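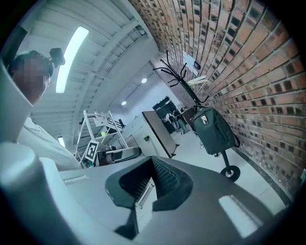 # Mösli Gorge Walks: trail notes and waypoints

Last updated: March

This repository holds walking notes for the Mösli gorge and the high ground above it, from the car park at Isinley to the old shepherd huts at Akach. I began it as a private list for my own holidays. Later I put it in order so that other walkers can use it.

## What is inside

- `waypoints.csv` has 1,000 points, one per line, with name, latitude, longitude and height in metres
- `walks/` has 46 text files, one for each walk
- `water.csv` lists the springs and in which months I found them running
- `names.txt` gives the other spellings of places, as the maps do not agree with each other

## How the walks are graded

There are 3 grades. Easy means a wide path with no ladder. Middle means that you will use your hands in one or two places. Hard means loose stone, and you should not go alone.

I graded every walk in dry weather. After rain the lower gorge path is slippery, and please take each grade one step higher.

## Known problems

Heights below the second footbridge are not good. The walls are close together there and the receiver loses the sky. I corrected the worst ones by hand from the paper map.

The side valley behind Akach is missing. The path was closed by a rockfall both times I came. Walking times are mine, without stops, and I am rather slow on the way down.

## Use

You may copy, change and print everything. If you publish it again, please name the source and keep the notes on closed paths.

## Comments

**gritstone_legs:** Used the Isinley loop file last summer, very clear. The bus stop has moved to the other side of the bridge now.

**fernway:** Is there a GPX version? My watch will not read the csv.

**author:** Not yet, but I am working on it. Thank you for the bus stop, I have changed it.

**hillbus:** We are coming over from Preston in May with two children. Would the spring path be all right for a six-year-old?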